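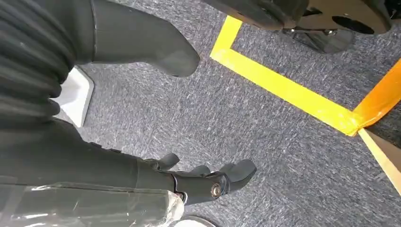
You lot were the first to tell me I didn't need to register anything yet, and you didn't charge me for saying so, one client put on our feedback form in January. We asked if we could use it on the website. Client said fine, no name please. So there it is.

About Doltura

Trade marks and registered designs. Small firm, Lokuldale, upstairs in Treloar House, door next to the bakery. We've been doing this for 17 years, the first few of them in one room with a borrowed desk.

What we do: check whether a name or logo is free to use, file the application, answer the examiner, watch the register afterwards, remind you about renewals. Designs too — the look of a product, its shape, pattern, packaging. We don't do patents. If you've invented something that works in a new way you want a patent attorney, and we'll pass you on to one. We take no fee for that.

Who we work for

Mostly small businesses. Breweries, soap makers, a couple of furniture workshops, software people, two choirs (yes, choirs have names worth protecting), a maker of dog coats. A handful of bigger companies who found us through someone who used to be small. We look after more than 900 marks at the moment, a good half of them word marks.

Eighteen of us in the office if you count the part timers. Attorneys, paralegals, one very patient accounts person. You'll get the same contact from first call to certificate unless they're on leave, and then you'll be told who is covering.

How it goes

First call is 30 minutes, free. Have the name spelled out the way you'll use it, and a rough list of what you sell or plan to sell. Please don't print the labels first. People do print the labels first.

Then a search. We look at identical marks, similar marks, company names, domain names, and a bit of plain looking about online. You get a written note, two pages usually, with a view at the top: go ahead, go ahead with care, or think of another name. We'd sooner you heard the third one from us than from somebody else's solicitor.

Then filing. Goods and services are sorted into classes and each extra class costs more in official fees, so we'll argue with you a bit about what you need. Clothing because you might do a T-shirt one day? Maybe. Usually no. You can't add classes to an application once it's in, mind, so if the T-shirt is a real plan say so early.

After that there's waiting. Examination, then publication, then a period when others can oppose. Most of ours go through without an opposition. When one does come it is often a letter first, and quite a lot of those can be settled by trimming the list of goods. We'll tell you what it's likely to cost before you decide to fight or not.

Renewals

UK trade marks last ten years and can be renewed for ever. Designs are shorter, five years at a time up to twenty five. We keep the dates in Collent, our records system, and every date is checked by a second pair of eyes when it goes in. Reminders go out by email and then by post. Moved house, changed accountant, changed company name? Tell us. Reminders sent to an old adress are the biggest headache we have.

Also: you may get official looking letters asking for money to put your mark in some directory or other. Don't pay. Send us a scan and we'll say if it's genuine. No charge.

Fees

Fixed for searches and filings, hourly for disputes. Official fees shown on a separate line, passed on at cost. The current list is on the Fees page and we try to keep it up to date. VAT on top of our bit.

A few things we get asked

Is registering my company name the same as a trade mark? No. Completely different register and it gives you very little against someone trading under a similar name.

Can I use the ® sign? Only once registered. It's an offence in the UK to use it before. TM is fine in the meantime.

Will you write to someone who's copying me? Yes, but let us see the facts first. A threatening letter sent too quickly can land you in trouble of your own, there are rules on that.

Do you cover abroad? We file overseas through local agents, ones we've used for years. Ask early if you plan to export, there's a six month window after your first filing that can save you alot of bother.

Finding us

Treloar House, Lokuldale. Ring first please, the stairs are steep and if you need a ground floor room we can book the one by the entrance. Parking behind the building, two spaces, ours are the ones without the bakery's cones. Phone and email on the Contact page.

Page last updated September 28, 2020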